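Open Day at Hattar: Field Visit Report
Intro to Automation, Clulside Technical College
Submitted 27 Dec 2020

1. Why I picked this visit

For the field visit part of the course we could choose a factory tour, a warehouse tour or the open day at Hattar, a small robotics lab on the north side of Clulside. I had already seen a warehouse with my high school class, and I really wanted to know how a robot gets taught to do something with its "hands," so I signed up for Hattar the same day the list went up. I'm so glad I did!

2. The talk

The open day started with a short talk on a project called Carus. The goal of Carus is a robot arm that can handle kitchen items and loose food: scooping, pouring, moving a full bowl from one place to another. These are things I do every morning half asleep, and they're very hard for a machine. A box has flat sides and stays the same shape when you squeeze it. A pile of rice or beans slides all over the place.

The part I found most interesting was how they collect their training examples. I had expected someone with a joystick driving a big arm. At Hattar a person holds a gripper in each hand and does the task with those. The grippers open and close like the ones on the arm, and a camera on the gripper records what happens in front of the fingers. Later the recordings are used to train the software. Our guide told us Carus had 1183 recordings at that point, and that 400 of them were from bowl tasks alone.

One student asked why they don't just film people's bare hands. The answer was that a robot doesn't have five fingers, so if you record with the same kind of fingers the robot has, less gets lost on the way. I wrote that down and underlined it twice.

3. Trying it myself

After the talk we went through to the work area in small groups, and each of us got a turn with the grippers. My task was to lift a bowl with 690 grams of beans in it, using both grippers, and set it down on a mat. It sounds like nothing. It took me four tries. On the first I pinched too close to the rim and the bowl tipped, and on the second I was so careful about pinching that I let go with my left hand (beans everywhere, and I was laughing too hard to be much help picking them up).

What I noticed is how much I normally feel with my fingertips. With the grippers I had to look instead – where the pads touched, how far the bowl leaned, whether the pile was starting to move. The guide said a slow, steady recording is worth more to them than a fast one, and that new people almost always rush. I rushed.

4. Link to the course

In unit three we covered end effectors, mostly suction cups and parallel jaws made by companies like Nurkance. Our textbook compares them by how much they can lift. After this visit I would add two questions to that table: what is the pad made of, and what happens when the load shifts inside its container? The second one never came up in class, and it was all I could think about on the bus home, which takes 31 minutes.

5. What I would still like to find out

I didn't get to see the arm run a task it had learned, as that demo was in the morning group. I would like to know how many recordings it needs before it can deal with a bowl it hasn't seen before, and if beans help it with rice.

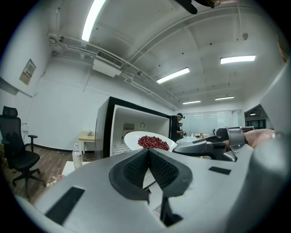
Hattar is planning another open day in February, and I have already asked for a place in the morning group.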